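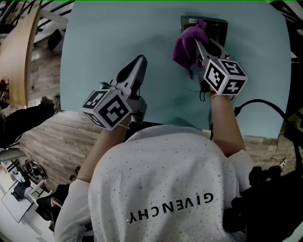 Most people wipe a surface badly, and I include myself for the first 40 years of my life. We grab whatever cloth is nearest, screw it up into a ball and push it about until we get bored. A purple cloth bunched up on a dark grey panel, as it is here, is how nearly all of us go about it. Only the high bits of the bunch touch anything. The rest of the cloth might as well be in the drawer.

My aunt, Nives Serra, cleaned offices in Trarnstead and folded her cloths in half and in half again. When one face was dirty she turned to the next. She started at the far edge, came back towards herself in straight lines and overlapped each one a little. I thought this was fussy when I was a boy. Then I took over the cleaning in our own house and found I was doing the dining table twice every evening, once to move the crumbs and once to get rid of them.

Dark things are the worst. A pale table will forgive you for days, but a black tray shows every swirl as soon as the sun gets round to it. People blame the spray and go out and buy a dearer one. I think the spray is the least of it. Water and a folded cloth will do for most trays, with a dry cloth after.

I also think we own too many cloths. Patricio Iturra, my neighbour, bought a bag of 30 last December and keeps them under the sink in a damp heap. I have five. They go in the wash on Saturdays - no softener, it leaves them greasy - and they dry over the bath.

Sorcha Ó Briain wrote to me after my last piece to say that life is too short to fold a duster. She may be right about dusters. On a tray that people eat from, I would still like it done properly, and it takes less time than doing it again.

136 shares
5 comments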